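Prurnham Tabletop Kit
Product code PTK-2

The Prurnham Tabletop Kit is a set of objects and printed task cards for testing grasping policies on a fixed arm. It was put together by Dardo Daza and Ulises Huenchumán at Multness for their work on picking in tight gaps, and is now supplied to other labs.

What is in the box

44 household objects, 25 task cards, a table template and a licence for the scoring software. Arms and grippers are not supplied.

The method

Most picking tests put the target in open space. The gap tasks place it against the rim of a bowl, so the fingers have to come down close to something that can tip or slide. Each task is run 64 times, with the template used to reset the layout between runs. A run is scored on the target and on how far the neighbouring items have moved – a clean pick that shoves the bowl aside loses marks.

Gap task with bowls and measuring cup, gripper pointing straight down at the small orange-red target by the rim of the pink bowl:
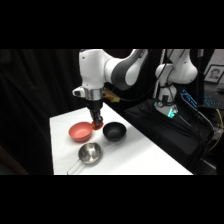

Ordering

Kits are sent out from our Tambridge store. Orders placed before 11th April include the Navarrete card set, which adds tasks with lidded containers. Spare objects can be bought singly – please quote the number on the base of the item.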